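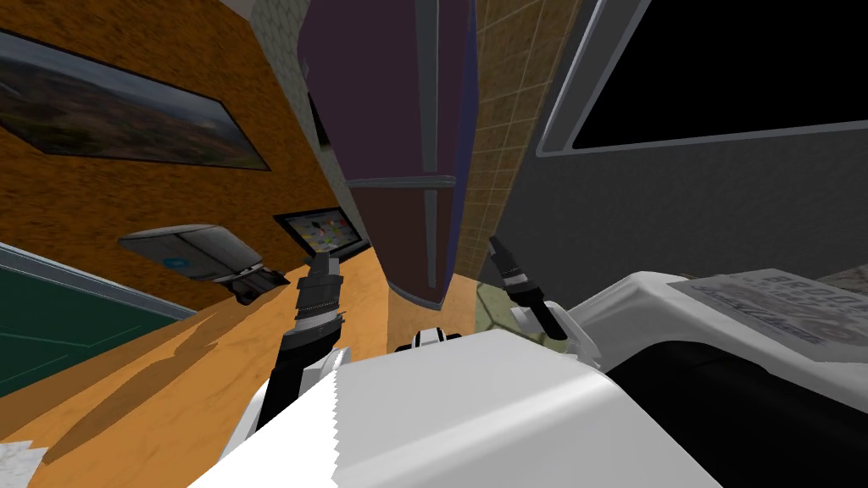 Notes for week two, after our trip to the Boutros open day on 02/05/2019. I went in expecting one polished demo and got a whole afternoon of simulated rooms, all run on a package called Hosari. Do look at how steeply everything tilts, with the maroon cabinet looming between the two grippers – that's the sort of view you'll be planning from, so get used to it!

Their team ran 80 trials on one reaching task and 13 of them failed, which I thought was rather good going. Before the next session, please read the Drillora handout (the bit on wrist joints) and jot down two questions.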